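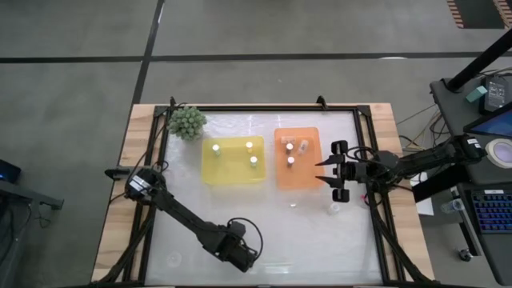 3.2 How people talked about their tables

I'd gone into the interviews wanting to hear about meals, and for the first few I dutifully asked about meals. What I got was homework, unpaid bills, jigsaws and one very long story about a sewing machine. By June I had given in and rewritten the guide so that the first question was simply "what's on it at the moment?" (the full wording is in the appendix, with the Hosard version alongside).

We had 400 usable replies to the postal survey from the 2,000 we sent out, and the two towns look surprisingly alike on paper. Figure 3 shows a table with pale wood down both sides of a white top. In Lirkitia people often told me they'd picked a surface like white because it "shows the dirt", and they meant that as praise! In Hosard the same words came up as a complaint. Anjana Roy, who coded the transcripts with me, wanted to treat these as one theme, and I wanted two. We went with two, though I still wobble on it.

Clearing the table was where the rows started. Of the 8 households I went back to, most had some sort of rule about it — usually a time in the evening — and hardly any of them kept to it. Kadlec's idea of the "resting surface" helps a bit here, but it assumes one person is in charge of the tidying, and that didn't fit the shared houses at all. Gelley gets closer, I think, with the notion of borrowed space, which I come back to in section 4.

Figure 3. A table with a white top and light wood side strips, on a grey concrete floor.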